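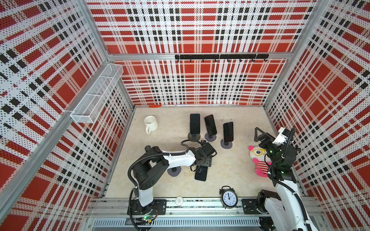
Review: Clurkirau two-arm recording bench, after three months of daily use

I run the data side of a small group in Undton that teaches robots to tidy things, and since January most of our examples have come off a Clurkirau bench. I like it a great deal, so treat this as the view of a happy owner, with a few moans further down.

You get two arms on a slotted aluminium rail, a three-sided enclosure and a camera that stays put. You bring the objects. Our main job is phones on stands: pick up a phone, set it on its round base, go on to the next one. It sounds dull and I could watch it all day! A phone is thin, shiny and keen to slide, and people come up with lovely little tricks for tipping one up onto its edge that none of us would have thought to write down.

The best thing about the bench is how quickly you can get back to work after a bad attempt. Our last set had 2000 recordings in it, and we threw out 232. On our old setup in Doltdale I'd have expected to lose a lot more, mostly to the arms drifting out of line with each other. These stay where they're bolted. Halima Nwankwo did 969 of the keepers herself and says her wrists have forgiven her, which they never did with the old hand controllers (we use the Ajayi ones now, bought separately and worth it).

The perforated walls are handy too. We've got a wire basket on one side and a hook rail along the back, and moving either of them gives you a fresh task without buying anything. I was unsure about the big red plaid print on the panels, but I've grown fond of it, and a busy background is good for the model anyway.

We leave odds and ends on the floor while we record - a mug, an alarm clock, a pink plush toy in yellow glasses. Thảo Lò picks where they go each morning and is quite strict about it. The first model we trained on a bare floor went to pieces the moment anything else was in view, so don't skip this.

Now the moans. The cable sleeves are bulky and loop up over the joints, so you learn to keep an eye on them when both arms reach for the middle. Glossy phone screens still pick up more reflection than I'd like, and a softer lamp only half fixed it. The software names each session with a string of digits, and it took Ekaette Idahosa an afternoon to write something that adds the task name. The manual covers arm setup in 16 pages and gives the camera one paragraph.

Would I buy a second? I've already asked. It would go by the window, with blinds, and I want to try folding cloths on it next.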